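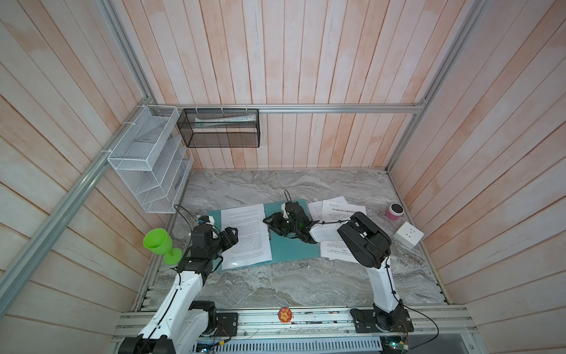 How long should I let a new adhesive hook sit before I hang anything on it? Give it a full night, and longer if your bathroom stays steamy.

Home Guides Walls & Storage Bathroom Ask Me

Part 4: Putting up the Lemeren rail without drilling

OK, so you've read Part 3, you've picked your wall, and you've got the Lemeren kit open on the bed (mine was on the bed for a week, no judgment). This part covers getting the rail onto the wall and loading it up. I rent, so everything in my place has to come off again someday, and I've now done this in two bathrooms and one very narrow kitchen.

What you need

The rail, the 4 sticky pads from the kit, rubbing alcohol, a lint-free cloth, painter's tape, a pencil, a level, and a hair dryer. The kit comes with a little alcohol wipe but it dries out in the packet, at least both of mine did. Buy a bottle.

Steps

1. Pick the height. Stand where you'd normally stand and reach out without stretching. Mark that spot with a small piece of painter's tape. My first rail went up at the height shown on the box and I bumped my elbow on it every single morning.

2. Check the surface. Glazed tile, glass and smooth sealed paint are all fine. Wallpaper isn't, and neither is anything that leaves dust on your finger when you rub it. If you have grooved boards, each pad has to sit fully on one flat board. A pad that bridges a groove will let go on one side first and then you'll hear it at 3 a.m.

3. Wipe the wall with alcohol, twice. Wait for it to dry between wipes. Skip the bathroom spray even if it smells cleaner, it leaves a film.

4. Stretch a line of tape where the top edge of the rail will go and put your level on it. Adjust until you're happy. Tape is cheap, pads are not!

5. Stick the pads to the back of the rail, one at each end and two in the middle. Leave the outer liner on for now.

6. Warm the wall with the hair dryer on low for 60 seconds. Keep it moving.

7. Peel the liners, line the rail up under the tape, and press. Start in the middle and work out. Lean on each pad with your palm while you hum something, and then go around once more.

8. Walk away until tomorrow. I mean it. Don't "just test it" with a towel.

CAUTION: Don't put the rail directly over a heater or a stove burner. The glue softens with heat and the whole thing will slide.

Note: If the rail went on crooked, you have a minute or so to pull it straight off and try again with fresh pads. Spares are sold as part number 3058. The older Walier pads look identical but they're thinner, and Otakar Kováčik wrote in to say his rail rocked when he mixed the two.

Loading it up

9. Hang the empty baskets first and push down gently on each one. If you see a pad stretching, stop and go back to step 3.

10. Put heavy things near the ends, close to the pads. Light stuff like combs and cotton pads can go anywhere.

11. Keep each basket under 500 grams. A full shampoo bottle will blow right past that, so big bottles live on the tub ledge at my house.

Note: Wire baskets drain better than solid ones, but skinny things fall through. Raíssa Vieira cuts a scrap of shelf liner for the bottom of hers and I've copied her.

Taking it down

Warm each pad with the dryer, then saw behind it with dental floss. Slowly! Leftover goo rolls off with your thumb. I did my last one on a Saturday with the radio on and got every bit of it off before lunch.

Part 5 is corner shelves, and I'm still arguing with mine, so bear with me.

4 comments Share Print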